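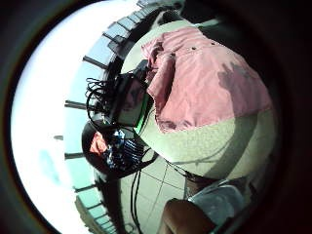

Daylight through the windows, Sunday morning.

Sun 27 September

I have been meaning to write about letters for a long while now, the kind on paper, with a stamp, and every time I sit down to do it I end up writing an actual letter to somebody instead. So I suppose you could say the blog has suffered for it, and I'm sorry about that, a little.

It started back in February, when my old neighbor Tamara Hnatiuk moved to Lamholm with her husband Yurii. We had lived across the hall from each other for years and had never written each other so much as a postcard, because why would we? If I wanted Tamara I knocked. Then she was gone, and the first week I called her twice, and both times we had one of those phone conversations where everybody is also doing the dishes. So I bought a pad of paper, the pale yellow sort my grandmother kept in a drawer with the rubber bands, and wrote her three pages about absolutely nothing. The new people's bicycle. What I'd had for supper. A long complaint about the price of butter that I would be embarrassed to have anyone else read!

She wrote back in 6 days. I still have the envelope on the refrigerator, with her big loopy capitals leaning over to the right as if there were a wind blowing.

What I had forgotten is how different people are on paper. Yurii, who in person will talk your ear off about carburetors, adds one line at the bottom of each of Tamara's letters and it is always about birds. Tamara, who is brisk as anything face to face, goes wandering off into stories about her aunts in the middle of a sentence and comes back a page later — sometimes to a different sentence. I've learned more about those aunts this year than in all the time we shared a mailbox wall. One of them ran away to marry a piano tuner and came home for her good shoes.

After that I got a bit carried away. I wrote to my college roommate, Phúc Ninh, at an address I wasn't sure of, and it sat somewhere for weeks before he answered. He types his, on a typewriter with a sticky "e," so every page is full of little gaps where he has gone back and filled them in with a pen. He says he walks the letter to the mailbox himself and gets a pastry on the way home, and that the pastry is now the main thing.

I do have opinions about supplies, if you want them. Cheap paper is fine as long as the ink doesn't come through to the other side. I write with a plain ballpoint, having ruined a good blouse with a fountain pen in the spring, and I keep my stamps in the cookie tin, which means I see them often. I don't make a first draft anymore. I used to, and the letters came out stiff, like something you'd send to the bank. Now if I make a mistake I cross it out and keep going, and if the mistake is funny I leave it in.

Sunday mornings are when I do most of it. Coffee first, then whoever has been waiting the longest. Today that's Phúc, who asked me two months ago what ever became of the green armchair, and I owe him the whole story, including the part with the stairs. Then a short one to Tamara, who wants my plum cake recipe and will have to put up with my guessing at the amounts, as I've never once measured the flour.

If you'd like a letter, send me your address through the contact page. I'm slow, and my handwriting goes downhill after page two, but I do answer.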